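Driser brick sorting, README

Teleop demos for the two-arm brick sorting task. Quick notes so people can start loading stuff, will clean up later.

What it is: a person drives both arms by remote control and puts toy bricks into bins by color. Every pick is done by a human operator, no scripted motions anywhere. Made for behavior cloning but use it for whatever.

Task rules
Three bins at the back of the floor: yellow, white, dark teal.
Yellow bricks go in teal.
Blue bricks go in white.
Red bricks go in yellow.
One brick per gripper at a time. Either arm can take any brick it reaches. Yellow first, then blue, red last.

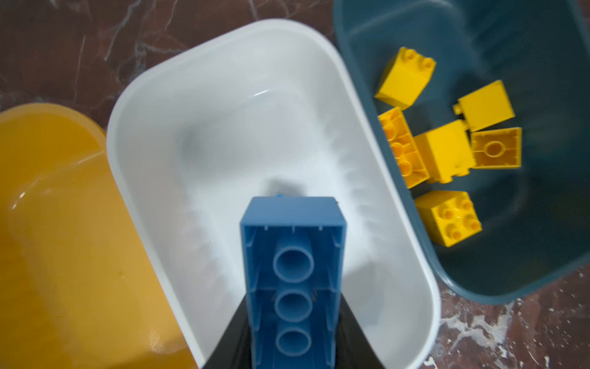
Release height matters more than we thought. Drop from too high and the brick bounces, sometimes right out over the rim. Operators were told to lower until the fingers are near the rim, pause a beat, then open. Early episodes don't have the pause, see the notes field.

What's recorded
Joint positions and gripper opening for both arms
Operator commands, same clock as the joints
Wrist cameras, one fixed camera over the workspace
Success flag, set by the operator at the end
Free text notes (often blank sorry)

Size
Over 2000 episodes, 8 operators. Split by operator, not at random, so the validation people are never in train. Please keep it that way if you re-split.

Setup
Arms sit on the front rail, bins along the back. Floor panel is shiny dark marble pattern, so expect highlights. Don't crop the walls out, the Bodin baseline was trained with them in and gets worse without.

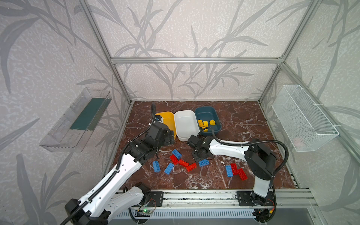
Hestanska Manipulation Group, Teleoperation Team

Known problems
Arms get in each others way in the middle. Operators mostly wait for one side to clear, so there's idle time. Trim it if you want, we didnt.
Bricks lying on their side get regrasped a lot. Left in on purpose.
First 40 episodes have the left gripper scale wrong. Fixed in the Paswood loader, raw files still have the old values.
Success flag is missing in 5 episodes. Treat as fail.

New operators: do the practice set before recording. Move slow. If you miss a brick just go again, don't restart the episode. Recoveries are useful.

To do
Per-brick timestamps
Depth for the September batch
Better notes field

Loader and recording questions to Tin-yau Yau. Hardware and calibration, Muammer Aydoğan.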